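4.2 What the flood did to our household survey

I'll admit I went into this part of the study expecting a tidy before-and-after story, and we didn't get one. The river at Petum came over the levee on Tue 30 October, and by the time our forms went out in November plenty of families had moved in with relatives up the hill at Bergeron (we chased as many as we could by phone!). We ended up with 347 completed forms, and some 80 of those came from people who'd left home at least once.

What surprised me most was how differently neighbours remembered the warning. The Moltura siren was heard clearly on one street and not at all on the next, so I've treated warning time as a range, which is messier but fairer to everybody who sat down and talked to us.

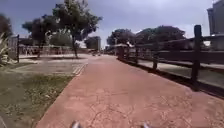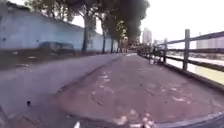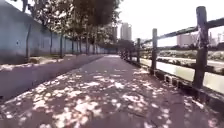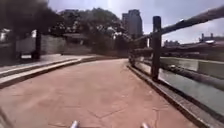 Figure 2. Reddish paved paths.

Losses were harder again. People are pretty good at remembering a fridge or a couch, and pretty hopeless (me included) at pricing a shed full of tools, so I left out any single item valued under $300 and ran the totals again. The ranking of neighbourhoods stayed put, with Vurnero still at the top, though the gap between it and Petum shrank more than I'd have guessed. I come back to that gap in the next section, where the insurance answers come in.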